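18 de novembro

Painéis cinzentos, continuação. O Dénes Illés jura que em março ficaram todos alinhados. Não discuto com quem tinha o nível de bolha na mão.

Passei a manhã a olhar para juntas, ocupação que recomendo a quem ache a vida agitada. A junta da esquerda está impecável, um risco de lápis. A da direita é outra conversa: mais larga, irregular, com uma folga escura e um pontinho branco mesmo na aresta. Reflexo ou luz a passar, ainda não decidi. O Dénes votou em reflexo, que dá menos trabalho.
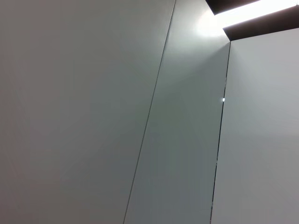
Juntas entre os três painéis. Pontinho branco na junta da direita.

Medi a altura do painel do meio: 197 cm. A ficha da Vidmar diz o mesmo, coisa rara o suficiente para ficar escrita.

Por fazer:
- apagar as luzes e ver se o ponto continua lá
- passar o apalpa-folgas na junta direita, de 25 em 25 cm
- pedir à Grivden o perfil de remate (ref. 328), que da última vez veio noutra cor
- não deixar ninguém «resolver» isto com silicone antes de eu voltar

A chave do armário das ferramentas está com o Dénes. Outra vez.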